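3.2 Care of the hand between sessions

The Elix hand lives on one cell at our Satton site, and over the months we have grown rather fond of it, so we hope the reader will forgive us for dwelling on its upkeep. A session lasts 90 minutes, and before each one the operator opens and closes every finger 3 times at low speed, watching the joints and listening for any roughness. The small screws along the finger segments get a quick look too (they do like to work themselves free), and the ridged palm is brushed clean of lint, which gathers there faster than you might think. 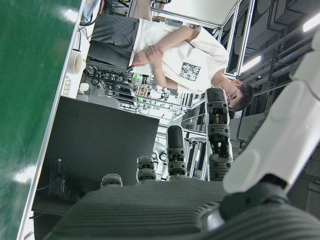 Wiring took us longer to get right. In the first layout we left very little slack where the leads pass the joints, and the readings from the longest finger began to drop out whenever it was fully bent. We went back to the Vudine routing guide, gave each lead a bit more room, and the dropouts stopped. Every 8 sessions we now run the full Gwilliam calibration, with the wrist camera left in place so that its view of the fingers stays the same from one check to the next.

Figure 4. The hand in the Satton cell, from the wrist camera, with the fingers extended.

All told, the hand completed 1332 grasps under this routine before we replaced a fingertip, and the old tip is still in a drawer for the wear measurements in Section 5.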